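Folding Deserves a Table
Dendlow Household Services, Opinion
Nov 15, 2019

Dendlow has provided laundry service to residential buildings for six years, and in that time our position on folding has become firmer. A shirt should be folded on a flat surface of a proper size, at a proper height. The bed, the sofa arm and the lid of the dryer are poor substitutes, and the results show in the drawer.

The objection we hear most often is space. Residents at Badley raised it in September, when we proposed giving up 2 dryers in the shared laundry room to make way for a folding table. We understand the concern. A dryer earns money and a table does not. Even so, a garment that is laid out fully, smoothed by hand and folded once will not need to be folded again at home.

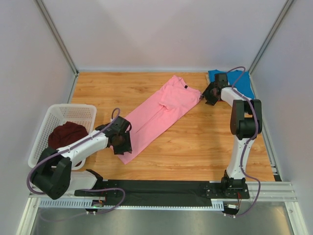 Smoothing is the step most people skip. Creases left in the cloth before the first fold are pressed in by every fold that follows, and no amount of care at the end will remove them. Long sleeves need particular attention — they should be straightened before they are brought in across the back.

We also question the advice to fold everything small. The Cabello building adopted upright folding for its 315 units' linen service, and staff there now spend more time refolding than they did before. A plain fold in thirds is enough for most shirts.

Building managers who are planning a laundry room should put the table on the drawings first and fit the machines to what remains.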